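Cleaning up a matte black table (without making it worse)

Quick one, been asked a few times now. Matte black looks great in the shop and then every hand, mug and sleeve leaves something on it. Mine's the Zallow top, but any matte black finish is the same story.

What you need: two microfibre cloths, a drop of dish soap, warm water. That's it. No spray polish, no vinegar, no magic sponge. The sponge rubs the matte off and leaves a shiny patch you can't undo. Ask my old Setisden desk.

1. Clear everything off. Yes, everything.
2. Dry cloth first, long strokes, one direction. Dust only. Don't press.
3. Wring the second cloth out hard in the soapy water. Barely damp. Wipe in sections, edge to edge.
4. Rinse cloth, wring again, go over it once more. Leftover soap is where most streaks come from.
5. Dry straight away with a clean bit of the first cloth. Don't let it air dry, you'll get water marks. 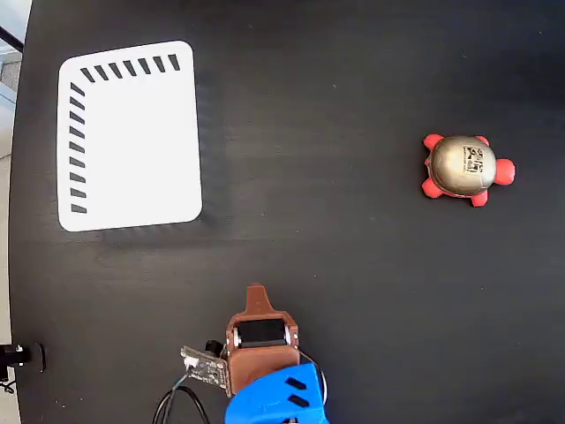
Streaks are the main thing to look for, and you only see them from the side, so crouch down and look along the top with a lamp on. Faint lighter streaks and smudges plus a few specks of dust, like on this one, is an easy job. Lift the white mat and the little gold-shelled turtle right off, don't wipe round them, or you end up with a colour difference at the edges. Wipe the undersides too before they go back. Grit under a mat will scratch teh finish.

Greasy spot that won't shift? Damp cloth laid on it for 9 minutes, then wipe. Still there, do it again. Don't scrub.

Curved edges: wrap the cloth over and run it along in one go. Gunk likes to sit just underneath.

I do mine every 7 days, dry dust in between if I remeber.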